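Idville meal program switches to latching containers

June 2020

IDVILLE - The Tirnora meal program has replaced its foil trays with reusable plastic food containers and will use them for all home deliveries by August, kitchen manager Hacer Tekin said.

The program ordered 500 containers in a single rectangular size. It had been going through 3,000 foil trays a month, most of them thrown out after one meal. Cardboard lids on the trays leaked when soup or stew was carried more than a few blocks.

Each household will be issued 4 containers. Drivers collect the used ones at the next delivery and return them to the kitchen on Rastogi Street, where lids and bodies are washed separately and air-dried on racks. Containers with a broken latch are pulled from service.

Yutong Tang, who schedules the delivery routes, said a trial on 6 routes showed that return rates depended mainly on pickup day. Households visited twice a week returned nearly everything. Those visited once a week tended to hold on to lids. 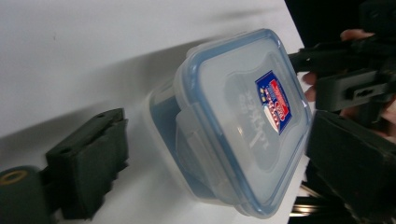 Clear plastic was chosen so that packers can check contents without opening the lid. Meals are filled to below the rim, closed on a flat surface and latched before they go into the insulated bags. Date labels go on the side wall and come off in the wash.

Households that need a replacement lid can ask their driver or call the kitchen before noon on weekdays.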